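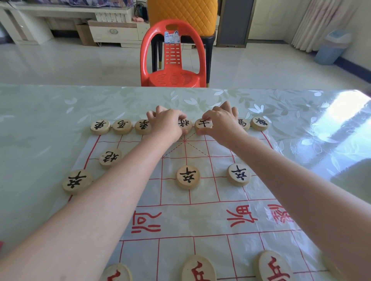
Teaching Xiangqi to Beginners: Setting Up the Board
By Aurelia Hämmerli and Thanasis Zacharopoulos, November
Reading time: 2 min
Print this page | E-mail this page

Our project looked at how new players learn the opening position of Chinese chess. Each side has a general, two advisors, elephants, horses, chariots and cannons, and five soldiers. The general stands in the middle of the back rank, inside the palace, with an advisor on either side.

We gave beginners a one-page guide and 15 minutes to practise. Most found the back rank easy once they saw that it mirrors itself. The cannons caused more trouble, as they stand two points in front of the horses and nothing marks them out for a newcomer. We also had to repeat that pieces go on the crossings of the lines, never inside the squares.

Storing both colours in one box slows things down, so we suggest sorting by colour first.
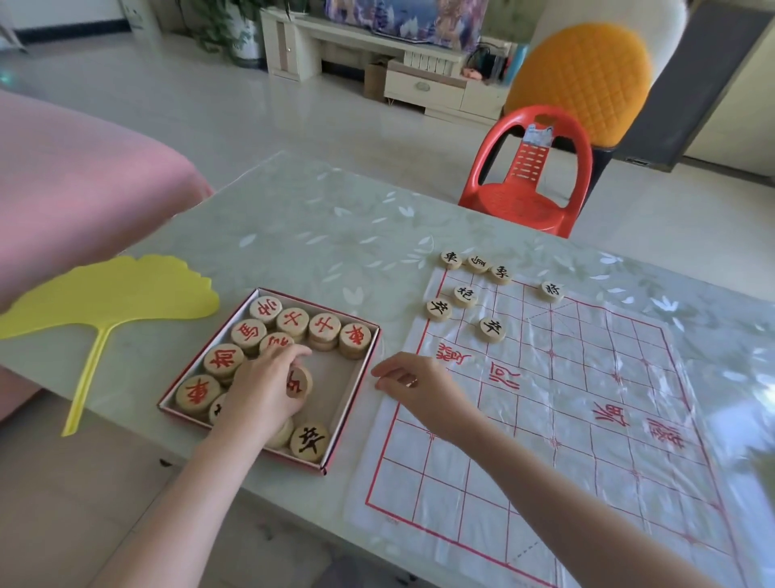

Corina Rusu thought the guide should teach the characters before the positions, as the red and black generals are written differently and her group kept asking which was which. We will add a table of both sets to version 2.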